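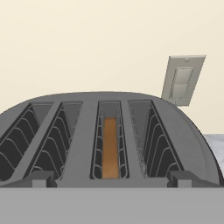
One slice in four slots: the simulated toaster from Enikő Kiss's kitchen model.

The toast in Enikő Kiss's simulator has been dropped on the floor, pushed through the countertop and, on one Saturday she remembers fondly, launched through the ceiling at a speed she declined to calculate. It has never been eaten. "It has no flavor," she says. "I didn't model flavor. I had to stop somewhere."

Kiss is building a robot arm that will take toast out of a toaster. She works on it in the spare bedroom of her house in Clirkcombe and, when the job involves a drill press, at Deák, the shared workshop over by the railroad tracks where she rents a shelf. The arm is called Sameo. The simulated kitchen in which Sameo does most of its practicing is called Cloria, and she would like it known that her nephew named both of them.

I ask the question everyone asks, and she has clearly had it before.

"Yes, I can take out my own toast," she says. "I've been doing it for years. I'm very good at it. Next question."

The next question is why a toaster, then. She had started with blocks, as most people do, and found that she didn't care whether a block got moved or not. Toast she had opinions about. It is also a harder problem than it looks. A slice stands in a narrow slot with wire guards on either side of it, and in Cloria the top edge sits well below the rim, so the fingers have to go down into the slot to get it.

"With a block you come at it from wherever you like," she says. "With toast there's one way in, and the way in is the width of the bread plus hardly anything. My first fingers were fatter than the slot. I'd printed them, sanded them, put little rubber pads on them. They were beautiful. They would've been great for bagels, if you could get at a bagel from the side."

The fingers are now on version 8. Versions 1 through 5 live in a coffee can on her shelf at Deák, where other members borrow them as shims.

She built the toaster model herself over most of January, in the evenings. It is gray all over and has no markings on the front. The wire guards took longer than everything else put together. They curve down into the slots in rows, and every one of them is something a finger can catch on.

"I left them out at first," she says. "Sameo was a genius. It got the toast every single time. Then I put the guards in and it turned into somebody looking for their keys at the bottom of a bag."

Did she think about leaving them out for good?

"For a whole weekend. Then I looked at my real toaster, and there they were."

She did allow herself a few extras. There is marble on the counter in Cloria and a light switch on the wall behind the toaster, complete with the screws in its plate. I ask what the switch does.

"Nothing. I was procrastinating. I had a collision bug I didn't want to look at, so I made a light switch. I beveled it. Do you know how long it takes to bevel something properly when you're avoiding something else? I've got laminate in my actual kitchen, by the way. The marble was free."

The collision bug was the one responsible for the ceiling. When a finger pressed the bread against a guard, the simulator decided that two solid things were in the same place and settled the argument by sending one of them away very fast. She found it by slowing the whole thing down and stepping through it, with a sandwich in her other hand.

Her records are kept in a green notebook, in pencil. The longest session in it is 646 attempts, run overnight with the bedroom door shut on account of the computer fan. Sameo got the slice out 63 times. She is careful about what that means. "Out means out of the slot and still held when the arm stops. It doesn't mean on a plate. There's no plate yet. I keep getting asked about butter, and there's no plate."

What she changed after that night was the order of things. The arm used to close its fingers as soon as they reached the right depth. Now it goes down, waits, moves slightly to one side until it feels the bread, and only then closes. She says this is how she does it herself with a pair of wooden tongs, and that she spent a good part of a morning filming her own hand to find that out.

The real arm is behind the simulated one by some distance. Its wrist motor hums, and the base is clamped to a desk that moves when it moves. She has a steel plate waiting at Deák to be drilled for a proper mount, and a reservation on the drill press for Saturday at 10 a.m. It will practice on a cold toaster, unplugged, with a slice of bread she has left out to go stiff. Heat comes later, along with a better idea about what rubber pads do near a heating element.

"They get soft," she says. "I tried one with a hair dryer. I don't want to talk about the smell."

I ask whether she has set herself a date for breakfast.

She looks over at the desk, which is leaning a little. "I've been having cereal," she says.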